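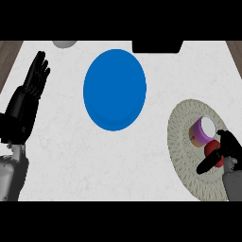
## The Measured Return of Salma Samir

Salma Samir's publicist schedules interviews in blocks of 30 minutes, and the block for this one began at 9:30 in the morning. Samir arrived with a printed list of the topics she would cover. Her skin was not on it, and neither was her former co-star.

She has been off screen for seven years. Her last series, the hospital drama *Savitz*, ran for 116 episodes, and she appears in all of them. When it ended she held a development deal, a perfume license and a contract with the swimwear label Moleo. She let the first two lapse. The third ran to term, which is why her face stayed on bus shelters long after she had left the city.

Gossip sites filled the gap with guesswork. One ran a weekly column comparing old and new pictures of her jawline. Another reported a wedding in February to a man she says she has met twice.

"I read the first few," she says. "Then I set up a filter on my mail and the word 'jawline' went to the trash."

The new film is *Trollemel*, a low-budget thriller set at a ferry terminal. Samir plays a customs clerk. The role has few lines and no glamour: a gray uniform, flat shoes, hair pinned under a cap. Director Ines Sandhu shot it in 30 days, mostly at night, with one lighting setup per location. Samir did her own makeup for the interiors – a sunscreen, a brow pencil and nothing else.

That choice has already produced headlines. A set of pictures taken outside the terminal circulated last spring, with captions that called her look either brave or tired. Samir disputes both words. The clerk works nights, she points out, and clerks who work nights look like that.

Sandhu is more direct about the casting. She wanted an actor the audience would recognize slowly, over several scenes, and she tested the idea by showing early footage to viewers without a cast list. Most of them placed Samir by her voice.

Publicity will be limited. Samir has agreed to the premiere, two print interviews and one radio program. She will wear a black suit she already owns, and her contract excludes questions on the carpet about designers.

No second film has been signed. She has read four scripts since the shoot and turned down three. The fourth is on her kitchen counter, she says, with a note from Sandhu clipped to the cover.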